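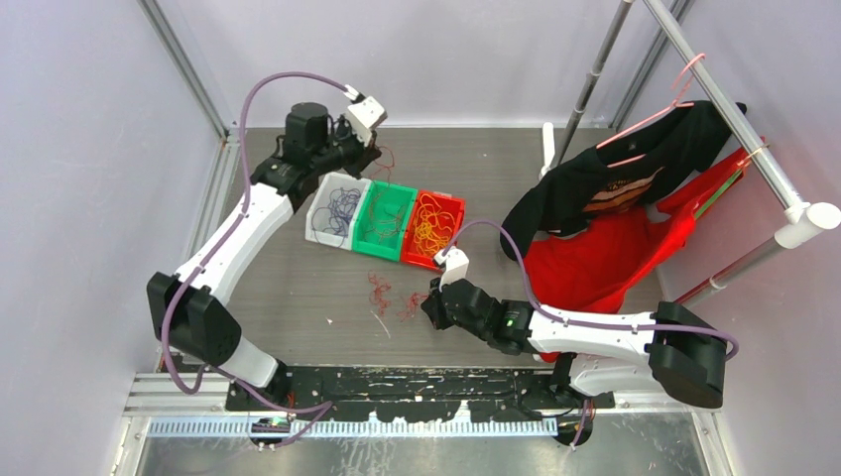
The Kuvivia cell in Vomberg, with sorting bins on the floor panel and the garment rack at right.

Vomberg workshop moves two-arm cell to mixed tasks

VOMBERG – A pair of robot arms built into an enclosure at the Vomberg shared workshop has started on mixed-task trials, the Kuvivia project group said in its October build notes. The cell had been used only for pick-and-place work on the floor panel. It now has a garment rack as well, and both tasks are set up in the same space at the same time.

Kuvivia is a member project. It has one bay at the workshop and runs two evenings a week, when the bay is free of other bookings. The build has taken 4 months from the first cut of aluminum extrusion to the present layout. Most of that went into the frame, the cable runs and a second version of the mounting plate. The arms were bought as kits from Zirnasen, a small regional supplier, and assembled in the bay.

Both arms bolt to a single black plate along the front edge of the enclosure. The plate sits over an aluminum extrusion frame, with a perforated white cable channel running beneath it. In the first layout each arm had its own foot clamped to the frame. The feet crept under load, and the distance between the two bases had to be measured again before each session. The group reports no measurable drift in base spacing after the change to the shared plate.

The walls are a pale lavender-gray and the floor is a dark gray wood-grain panel. The build notes give the reason for the wall color as glare: the first set of panels was glossy white, and reflections from the shop lights gave false edges in the overhead view. The floor panel was an offcut. It has been kept after the group found that the rubber bands used in the sorting task showed up well enough against it.

The arms do not carry matching tools. The left has a small white gripper, used for light pinch work. The right has a black gripper with jointed fingers that can close around an object of uneven shape. Kuvivia tried identical grippers on both sides and went back to the mixed pair for the rack task, where one arm is meant to hold cloth while the other shifts the grip. The cost is that a motion taught on one side cannot be mirrored to the other without editing. The notes list this as accepted.

Cables run outside the arms in loose purple loops. Internal routing was considered and dropped, as replacing a cable would have meant taking the wrist apart. The loops are long enough to allow full elbow travel but can swing into the work area. One snag on a bin rim in an early session pulled a connector, and the software now limits how low the right wrist may go while it is turned toward the bins.

The sorting task uses three small plastic bins, one white, one green and one red, placed side by side in the middle of the floor. Each holds rubber bands. Loose bands are put down in front of the bins and the arms are to pick them up and drop them in the bin named by the operator. Rubber bands were picked for being cheap and hard to grip. They tangle, stretch when pulled from a clump, and sometimes stay on the fingertip after release. That last fault is the most common entry in the log.

The controller, named Oral, was written by the group and runs on a secondhand desktop computer under the bench. It takes typed commands, keeps a position log for each joint and stops both arms if either one draws too much current. A stop on one side used to leave the other moving. That was corrected after an arm completed its swing and moved a bin out of position while its partner stood locked.

Kuvivia has published results for the sorting task only. In the last full set, 88 picks were attempted over two evenings with bands placed by hand. The notes do not give a single success rate. They split the failures into missed grasps, double picks and bands that did not release, and say double picks fell once the operator stopped laying the bands in tight clumps. A clump is still treated as one object by the vision step. Separating it is left to the arms, and the present method is to lift, shake and look again.

No results have been released for the rack. It is a metal clothes rack with a horizontal rail on the right side of the enclosure, within the right arm's working area. A white plastic connector was used so that the rail height could be changed without cutting new pole. Garments in the test set include a black printed T-shirt on a pink plastic hanger and a red garment kept for drape tests. The first goal is modest: take hold of a hanger, lift it clear of the rail and put it back. Folding is not planned.

The rack has brought some trouble with space. Cloth hanging from the rail takes up part of the volume that the right forearm crosses on its way to the bins, and the collision model treats garments as fixed boxes. A shirt that has slipped on its hanger falls outside its box. For the time being the operator checks the garments by eye before each run and redraws the boxes if needed – a slow step, and one the group wants to remove.

Calibration also takes longer with the rack in place. The arms are sent to a set of marks on the floor panel at the start of each session, then to a point on the rail. The floor marks agree closely from one session to the next. The rail point does not, and the notes put this down to flex in the rack, which stands on the floor panel and has no bolted joint to the frame. A bracket tying the upright to the extrusion has been drawn but not made.

Power for the arms comes from a bench supply outside the enclosure, through a red stop button mounted within reach of the operator's chair. Workshop rules require a member to stay seated at the bay whenever the arms are powered. Unattended runs have been asked for and refused. The group has not appealed, and says the present software would not be ready for them in any case.

Zirnasen has supplied one replacement elbow motor during the build. The original ran hot under static load with the forearm held out level, a pose the sorting routine used while waiting for commands. The waiting pose was changed to a folded one and the replacement has given no trouble. The group advises other builders with the same kit to check their idle pose before ordering parts.

Drawings for the mounting plate and the cable channel cutouts are available to workshop members on the shared drive. Oral will be released after the stop logic has been reviewed by a second workshop group. The Kuvivia bay is open to members during its evening sessions, and those who want to try a run should bring safety glasses and tie back loose sleeves. Spare rubber bands are welcome, wide ones in particular.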